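The Town That Learned to Price a Bus Ride

May 1, 2023

I went to Clonley to write about wages and came home talking about buses. My editor was very patient about this.

The question I had in my bag was a dull one: why do people in one small town get paid less than people doing the same work in Skollidside, 12 miles up the road? Same trades, same sort of rents, more or less the same shops. Economists have a name for it (monopsony, which is monopoly turned around, with one big buyer of labor instead of one big seller of goods) and I'd read plenty on it before I left. What I hadn't done was try to get to Skollidside at six in the morning without a car.

You can't, or you couldn't until last October. There were two buses a day and the first one got in well after the early shift had clocked on. So if you lived in Clonley and didn't drive, you worked at the Kratochvíl bakery plant or you cleaned houses, and the plant knew it. Why would it pay more? Where were you going to go?

Then the county put on an early bus. I rode it on my second morning, half asleep, wedged in beside a woman with an enormous thermos, and it was packed! She told me she'd switched to a warehouse job at Gronduvwood in the winter and was 89 dollars a week better off, fares included. The plant raised its starting rate in the spring.

Did the bus do that? I'd love to say yes. Prices were going up everywhere, hiring was tight all over, and a town of some 2603 people is a tiny sample. A proper study would want a second town with no new bus, and I didn't have one handy.
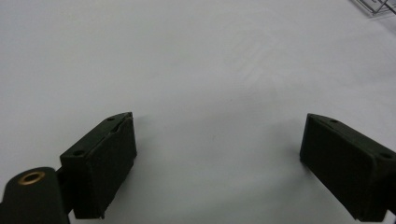 What the Plant Says

The manager I spoke to put the raise down to flour contracts and a good year, and maybe so. He also asked me, on the way out, what time the early bus left.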